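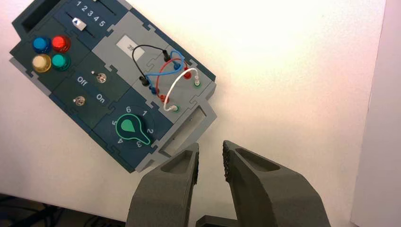
Task board with push buttons and a slider

Looking After Old Family Papers at Home

Sep 16, 2023

Most of the old paper in a house is in the wrong place. Letters go up to the attic, deeds and certificates go down to the basement, and newspapers from the day of a coronation or a moon landing get folded in four and put under the good tablecloths. Paper doesn't need much, but heat and damp are hard on it, and a cheap folder can do as much harm as either.

These tips are for ordinary household collections: letters, diaries, ration books, discharge papers, school reports, clippings, maps. Anything moldy enough to smell across a room should go in a sealed bag and wait for a conservator.

Where to keep it

Pick a closet on an inside wall of a room you live in. A bedroom closet is usually the best spot in the house. Keep boxes off the floor, even by a couple of inches, and not under a bathroom. Attics get too hot in June and stay that way until fall. Basements flood, and the ones that don't flood are often damp.

If you aren't sure about a closet, leave a cheap humidity gauge in it for a week. Anything that sits steadily between 35 and 50 percent is fine. A reading that jumps up and down every day is worse than one that is a little high all the time.

Flattening folded letters

A letter that has been folded for eighty years will crack if you press it open with your thumb. Let it relax first.

Put an inch of water in the bottom of a large plastic tub with a lid. Stand a wire cooling rack in it so the top of the rack is well clear of the water. Lay a piece of clean blotting paper on the rack, put the folded letter on that, and close the lid. Look at it after an hour, then every half hour. When the folds open without any push, take it out, lay it between two fresh sheets of blotter, and put a board and a few heavy books on top. Leave it for two days and change the blotters once.

Don't do this with anything written in ink you haven't tested. Touch a barely damp cotton swab to a period or the tail of a letter. If color comes off on the swab, leave the sheet folded. Don't do it with photographs, wax seals or anything coated and shiny.

Removing rusty paper clips

Slide a strip of thin polyester film under the clip on both sides of the paper, then hold the short end down and lift the long end away. Pulling a clip straight off tears the sheet along the rust line. Staples come out with a thin spatula or a dull butter knife: bend the legs up from the back, turn the paper over, and lift. A claw-type staple remover is too rough.

If you need to keep pages together afterward, fold a sheet of acid-free paper around them.

Surface dirt

A soft, wide brush takes off most of it. Work from the middle out. For grime that won't brush off, I use a Retow dry sponge cut into 10 small blocks, so I can throw each one away as it gets black. Dab with it on anything fragile and stroke in one direction on anything sturdy. Stay away from pencil. The sponge will lift it, and pencil notes in the margin are often the part you'll want later.

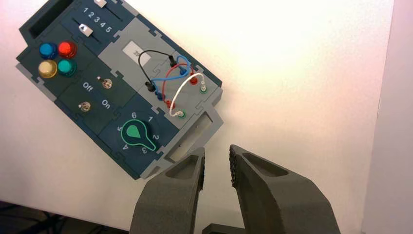
Household erasers leave crumbs and oil behind, so keep those in the desk drawer. The same goes for bread, which some older books recommend rolling into a ball and rubbing over the page. It does pick up dirt. It also leaves food for insects.

Newspapers

Newsprint turns brown because of what it is made from, and nothing you do at home will turn it white again. Photocopy the article onto good paper if the words are what matter. If you want to keep the whole paper, store it unfolded, or folded only once where it was folded when it was sold. Give it a box of its own, because acid moves from newsprint into whatever it touches. A clipping left in a Bible will leave a brown rectangle on both facing pages.

Boxes and folders

Look for "acid-free" and "lignin-free" on the label, both of them. The flat Prelleck boxes are a good size for letters and hold 12 folders without crowding. A half-empty box lets papers slump and curl, so fill the gap with crumpled acid-free tissue. A box packed too tight scrapes the edges every time you pull something out.

Plastic sleeves are all right if they are polyester, polyethylene or polypropylene. If a sleeve smells like a new shower curtain, it is vinyl and shouldn't be used. The old magnetic photo albums with sticky pages are bad for paper as well as for pictures. To get a clipping off one, run a length of unwaxed dental floss behind it with a slow sawing motion.

Labeling

Write on the folder before you put the paper in. Use a soft pencil, and write the same things in the same order every time: family name, kind of paper, years, place. "Sandu, letters, 1943 to 1946, Siltadmont" is enough. Never write on the paper itself in ink, and don't use sticky notes. The adhesive stays behind after the note comes off.

If you number your items, start a plain list in a notebook and keep a copy somewhere other than in the box. My own list is up to 494, and I would have lost track before the first hundred without it.

Copying and scanning

Scan at 300 dots per inch for typed pages and 600 for faint handwriting or anything small, such as a stamp or a signature. Don't feed old paper through a sheet feeder. Use the flatbed, and lower the lid without pressing. For a bound diary that won't open flat, prop both covers on rolled towels and photograph it from above near a north window on a cloudy day.

Scan the envelopes too. The postmark is often the only date there is. Scan the blank-looking backs as well if there is any show-through or a faint stamp.

Name the files to match the list in your notebook, with zeros in front (0001, 0002) if you expect to get to 1000 or more. Otherwise the computer may sort 10 ahead of 2.

Things to keep away from old paper

Clear household tape, in any form. Rubber bands. Rubber cement. Laminating machines. Cedar chests, unless everything is boxed first. Mothballs. Coffee, and any pen that isn't a pencil.

Clean, dry hands are better than cotton gloves for paper. Gloves snag on torn edges and you can't feel what you are doing. Save them for photographs and negatives.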